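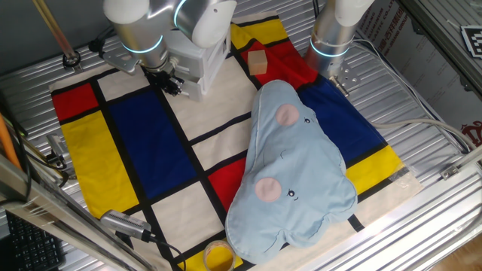
3.2 Collecting Demonstrations with Deformable Objects

Figure 3. Dual-arm workspace with the plush pillow on the patterned mat. The wooden cube and the roll of tape are also on the work surface.

Rigid objects made up most of the Skidham set, and policies trained on it did poorly when the target changed shape under contact. For the Vedemgate set we therefore recorded a second group of tasks built on soft items. The pillow in Figure 3 is one of 6 such items. It is flat, has no handle, and its outline offers few places where a grasp point is obvious from geometry alone.

Each episode starts from a randomized layout. The operator places the soft item by hand at a drawn position and angle, then adds small rigid objects near it. The mat was chosen for its large blocks of saturated color and thick black lines, which make segmentation by color threshold unreliable. We did not smooth the mat between episodes, so wrinkles vary across the set.

Demonstrations were given by teleoperation. Svenja Gerlach and Jussara Evangelista shared the operator role and changed places after every 20 episodes to limit drift in style. An episode was kept if the item reached the goal region and both arms returned to the start pose. Failed episodes were stored separately with a short text label and were used only in the recovery experiments of Section 5.

In total we kept almost 2000 episodes. Joint states, gripper commands and the view from the fixed camera were logged on a common clock. Episodes with a gap of more than 2 seconds in any stream were dropped before training.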